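Home | News | Programs | Join the Club | Press | Contact

PRESS RELEASE

Cirkier Robotics Club Opens Its Spring Project to the Public on 18th May

After a long winter of planning, rewiring and a fair amount of friendly arguing, the students of the Cirkier Robotics Club are delighted to invite families, neighbors and anyone else who is curious to come and see what they have been up to. This year's project is called Drerkano, and it asks a question that sounds simple until you try it: can a club of beginners teach a robot to handle everyday things by first showing it how, using grippers held in their own hands?

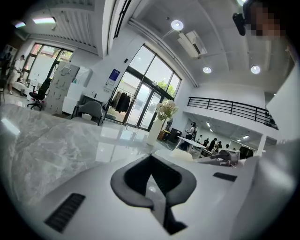

Work on Drerkano, in a bright room with big windows and greenery outside.

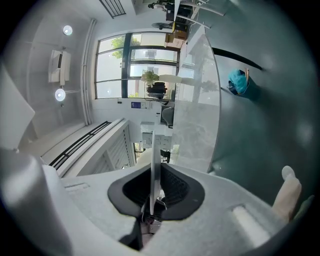

Jana Haberkorn told us she had expected the programming to be the hard part, and that what really stretched the students was learning to move slowly and do the same thing the same way twice. She said she had tried it herself one afternoon and been corrected, very politely, by a student less than half her age, and that she would like every visitor to have the same experience.

Drerkano began in February, when the club drew up its first list of household tasks: picking up a cup, folding a dishcloth, putting a spoon back in the right drawer. Since then the students have recorded 1382 demonstrations, and they hope to reach 2000 before the summer break (visitors who would like to add one of their own will be warmly encouraged, and there is a step stool for the smaller ones!). The recordings are sorted and checked by the students themselves, who also write the notes that go with each one and who have become quite strict about what counts as a good try.

The club now has 53 members, which is more than it has ever had, and they come from every grade at Reinholz School. Many had never picked up a screwdriver before joining. Malte Kleinschmidt and Frauke Janssen lead the sessions between them, Malte looking after the hardware and Frauke the software, although the students will happily tell you that the two of them swap places whenever something interesting breaks.

On the day there will be short talks by the students, a table where you can try a gripper for yourself, and plenty of time to ask questions over coffee and cake. Doors open at 2 p.m. and admission is free. Children are very welcome, and no knowledge of robots is needed.

Members of the press who would like to speak with the students are asked to let Teodoro Alvarado at the club office know ahead of time, so that he can set aside a quiet corner for interviews.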